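Tasting Trails and Small Makers: What I Learned Along the Jostow Cider Loop
Student project report, Regional Tourism and Events, spring term

So my project started with a free bus map. I picked it up at the Jostow visitor desk in February, and on the back was an ad for the Cider Loop, a weekend route that links cider houses and orchards with local craft sellers. I'd lived half an hour away my whole life and had never done it! I wanted to find out whether the people selling jam and candles and pottery at these stops get anything out of it, or whether it's mostly good for the cider houses.

The loop has three main stops. Calvo is the big one, with a gravel lot and a proper tasting room. Trornico is a family orchard up the hill (bring a jacket, the barn is freezing). Prudilero is the newest and sits right in town, next to the old feed store. You buy one wristband and it gets you a small pour at each place.

I went around twice, both times on a Sunday, and handed out a one-page survey to the sellers. I got 41 back, and I was thrilled with that, because my advisor had warned me that people hate filling out forms while they're trying to make change. Most of them had a table at only one stop. A table costs $12 for the day at Trornico and $13 at Prudilero. Calvo takes a cut of sales instead, and plenty of sellers had opinions about that.
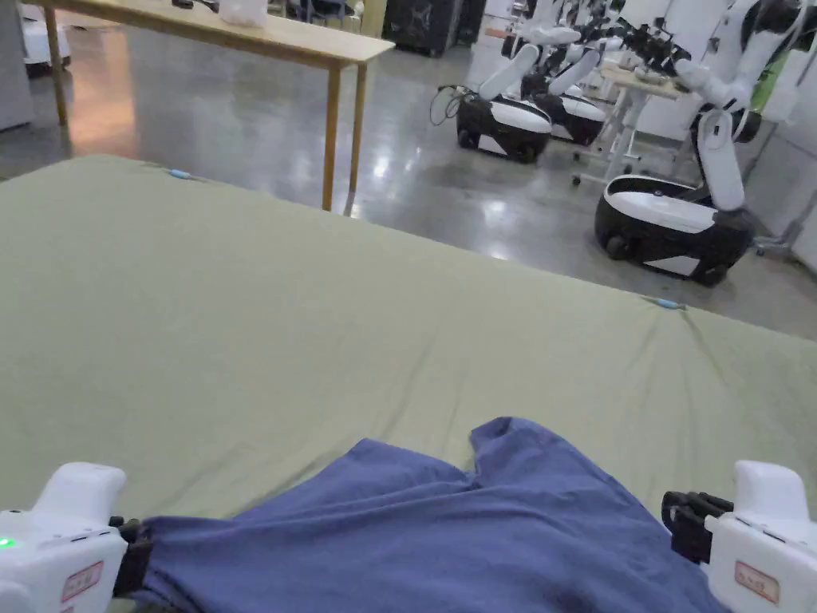
Do the sellers make more money at the stop with the biggest crowd?
Mostly they told me the opposite. Calvo gets the most people, but the tables there are out past the patio and folks walk by with a glass in one hand and their phone in the other. At Prudilero the tables are inside, along the line for the bar, so everybody has to stand next to the soap for a while. Sellers who had tried both places liked Prudilero better.

The other big thing was timing. The bus leaves Calvo at 2 and it pretty much empties the place out. A woman selling beeswax candles told me she starts packing up when she hears the engine. I asked at the Calvo front desk if the bus could run later and they said the schedule belongs to the town, so I wrote to the town, and I'm still waiting to hear back.

My survey had some problems. I forgot to ask how long people had been selling, so I can't compare new sellers with the regulars. I also wrote "sales" on one question when I meant "customers," and a few people crossed it out and fixed it for me (thank you, whoever you are).

If I did this again I'd go on a Saturday too, and I'd talk to the visitors as well as the sellers. I'd also like to see Calvo try moving a few tables onto the patio for one weekend. The sellers I mentioned it to were all for it, and one of them offered to help carry the tables.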